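I quit buying coffee out in November, and I am here to report that it's going fine, mostly, apart from the mornings when it isn't.

Some background! I work near the Vundau building, and there's a little counter on the ground floor called Karnel that does a really, really good flat white. I was going twice a day. Then one night I sat down with my bank statements (never do this at 11 p.m.) and added up a year of it, and the number was a bit over 2,500 dollars. I had to go lie down.

So I bought a hand grinder, an Etimer, which cost me 80 dollars and makes a noise like a gravel driveway. It takes me three minutes of cranking before I've had any caffeine at all, and my right arm is getting weirdly strong. The coffee was terrible for the first couple of weeks. Sour, then bitter, then somehow both? I was grinding way too fine and pouring the kettle straight off the boil. Now I go coarser and let the water sit while I feed the cat, and it's good. Not Karnel good, but good.

What I miss is the walk, more than the drink. Ten in the morning, coat on, out the door, a bit of gossip in line. 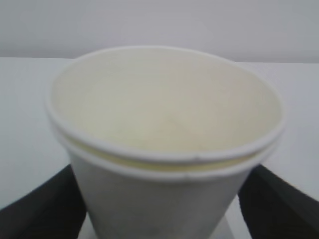
Keep the walk and skip the coffee, wrote Pringle under my last post, and go at the same time every day or you'll stop going. I tried it all this week and I've only caved once. It was raining and they had the cinnamon buns out, so I'm putting that one down as lunch.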